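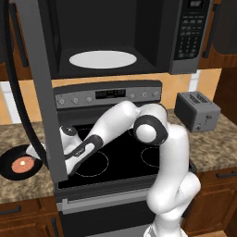

Arm over the hob in the simulated kitchen, microwave door open, record on the worktop.

Search posts, people, tags Go
Threads > Robotics > Kit and budgets > Nostar shopping list

19/03/2021

1/ We have a budget! Three pots of 2,000 for Nostar: arm deposit, gripper, and everything else. I've been grinning all morning, so please forgive a long thread about spending it.

2/ Nothing is ordered yet. We've been working in simulation all winter and I want to squeeze every bit of shopping advice out of it first (Lok-yiu Fu built the rooms, and they are lovely to work in).

3/ Biggest lesson so far is reach. That kitchen has the arm coming up and over the cooktop towards the left worktop, and the forearm ends up right across the hob. I'd been looking at a shorter arm from Claeys. Not any more!

4/ Next, where the base goes. I kept pricing arms and forgetting they have to stand on something. Till Wiegand wants a fixed stand, I want wheels, and we've agreed to get quotes for both (his will be cheaper, he knows it, I know it).

5/ Doors. An open microwave door takes up so much room. If you're planning a practice kitchen, tape the door swings out on the floor before you choose where to bolt anything. Tape is cheap and I love it.

6/ Now the gripper, my favourite bit of the list. Drarar do a two-finger one that fits our pot, but I want to know how thick the fingers are before I say yes. From a view down by the hand, one finger can hide half of what you're going for. See how much of the laptop it covers: 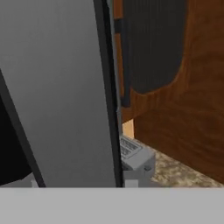 7/ So a second camera goes on the list, mounted away from the hand. It comes out of the "everything else" pot, along with cables, spare fingertips, and a proper stop button on a long lead.

8/ Carpet! The real room will have a bit of it too, so if wheels win I'm asking every supplier how their base copes with pile. Pelturari answered that in one email, with a drawing. Very happy customer and I haven't bought anything.

9/ The list stands at 17 lines. Quotes go in one spreadsheet, delivery and spares in their own columns. I'll post prices once they're all back.

Comments

Evaristo Pacheco: Ask for the lead time on spare fingertips as well as the price. We had to wait until December for ours.

Iraís Cervantes: Team wheels. Get ones that lock.

Ludger Grube: Does the arm deposit come back if you change model? Worth checking the small print.

Till Wiegand: Fixed stand.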